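25 Aug 2024
By Leonie Janssen

Most things made of cloth and closed with a zipper are thrown out when the zipper fails. The cloth is usually fine. I have worked at an alterations counter in Plarkden long enough to have strong feelings on this, and I think the people who make bags, coats, cushions and tents should be required to build them so that the zipper can be taken out and replaced by a person with an ordinary machine and an ordinary afternoon.

I keep a notebook of what comes over the counter. Last year I wrote down 274 jobs where the zipper was the only thing wrong. Many of those customers left with the item unrepaired. The usual reason was the price, and the price was nearly always the fault of how the item was made.

A zipper is two strips of woven tape with teeth or coils along one edge, and a slider that pulls them together. On a simple garment the tape is stitched down with one or two rows of thread. You unpick the thread, lay in a new zipper, and sew along the line the old stitches left. On a skirt this is quick work. On a winter coat made in the last few years, the same tape may be trapped between an outer shell, a wind flap, a strip of facing, a layer of filling and a lining that was closed from the inside through a hole in the sleeve. Sometimes the seams have been taped or glued as well. To get at the zipper I have to take apart a third of the coat, and then I have to put it back together so that nobody can tell. The customer paid less for the coat than a fair wage for those hours comes to. I tell them so, they thank me, and the coat goes to a charity bin, where it won't be wanted either.

People in the trade will say that those layers are there for a purpose. Some are. A wind flap keeps out wind. I have no quarrel with a well-made flap. My complaint is with the order of assembly. If the zipper goes in first and everything else is closed over it, the maker saves a few seconds on the line and every owner after that pays for it. If the zipper goes in last, on its own row of stitching, the coat is just as warm.

I know it can be done because it used to be common. My first teacher, Hilkka Halonen, learned to sew in a workshop that made work clothes for dairies. The clothes were boiled every week, and zippers of that time did not stand up to boiling. So the workshop put them in with a long stitch, through two layers only, and left enough tape at the bottom to get hold of. When one failed, a girl in the laundry changed it before lunch. Hilkka thought of this as normal. When I showed her a ski jacket in December with a broken zipper and the tape buried under a bonded seam, she turned it inside out, looked at it for a while, and asked me who was supposed to get in there.

I would like to see three or four plain rules. I don't much care whether they come from government or from the stores.

The first is about access. On anything that costs more than a small sum, the main zipper should come out by unpicking stitches alone, with no cutting of cloth and no glue to melt. The second is about size. There are too many zippers that are almost the same. I stock a lot of lengths and widths and I still have to order in for perhaps a quarter of the jobs. The gauge is often stamped on the back of the slider, if it hasn't worn away, but the length and the type of bottom stop are left for me to work out with a ruler. Print it on the care label. There is room for six washing symbols and a line in nine languages telling you to keep away from fire. There is room for the zipper.

The third is about sliders. Very often the teeth are perfect and the slider has spread, so that it travels along without closing anything. A new slider is the cheapest part in my shop. On an open-ended jacket zipper I can swap one while the customer waits. On a bag, where both ends of the tape disappear into side seams, I can't get the old slider off or the new one on without opening a seam. If makers left one end of the tape reachable, even under a small stitched tab, most of the bags I turn away could be mended for the price of a sandwich.

Raimo Niskanen runs a luggage counter two streets from mine and disagrees with nearly all of this. His view is that customers say they want repairable goods and then buy the cheaper bag every time. He has a point. He stocked a line of weekend bags from a firm called Stideck, with zippers that could be swapped, and sold 16 of them in a year. The bag beside them on the shelf had a buried zipper and a nicer pocket, and it sold out twice.

I don't think that settles it. Nobody standing in a store can see how a zipper has been put in. The stitching that matters is under the lining. A buyer can compare color and price and the number of pockets, and so those are what makers compete on. We don't ask people to inspect the wiring inside a lamp before they buy it. We set a rule for lamps and then let people choose the shade they like. Clothing and bags can be treated the same way without anyone being made poorer. I asked Ntombi Swanepoel, who costed garments for a factory for years before she moved here, what it would add to put the zipper in last on a basic padded jacket. She worked it through on paper in my back room. Her answer was a little more thread and one extra pass under the needle, and she thought a good line supervisor would win most of that back within a season.

There is also the matter of who does the mending. Every rule of this kind depends on there being people who can sew a zipper in straight, and there are fewer each year. The evening course at Gasberg used to have a waiting list and now it runs only if enough people sign up. I hear this given as proof that repair is finished. I think it runs the other way. Young people try a repair at home, usually on something they like, and the first thing they meet is a glued seam or a lining with no way in. They conclude that they are bad at sewing. If the first job were a fair one, more of them would try a second.

My own advice to anyone shopping before the rules change is short. Turn the thing inside out in the store. Look for a row of stitching that runs alongside the zipper and nothing else. Pull gently at the bottom end and see if there is tape to hold. Work the slider back and forth a few times, fast, and listen for a catch. Be wary of any zipper that runs around a tight corner, as the coil takes a beating there and fails early. If the salesperson asks what you are doing, tell them. Some of them will want to know the answer too. And if you have something at home that closes badly, take it to a counter like mine before you force it, while the slider is the only part that needs replacing.
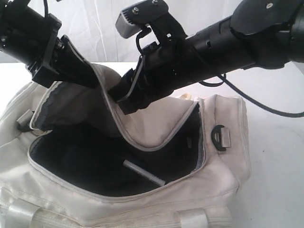 Color is my last complaint, and the one my customers find strangest. Makers go to great trouble to match the zipper tape to the cloth so closely that the two can't be told apart, and they dye the thread to match as well. It looks tidy on a hanger. It also means that the person who has to unpick it is hunting for navy stitches on navy tape in navy cloth, and the seam ripper goes through the cloth sooner or later. Martti Sjöberg, who is past seventy and the best hand mender I know, has given up dark coats for this reason. I would rather have something like the off-white bag in the photo, with its grey zipper edge. On a pale bag with a zipper of another shade, you can tell where one material stops and the other starts, and that is half of what a mender needs. Contrasting thread would be the other half. I have started using it on my own work, one shade off from the tape, and so far two customers have noticed and one of them asked for it again on a second coat.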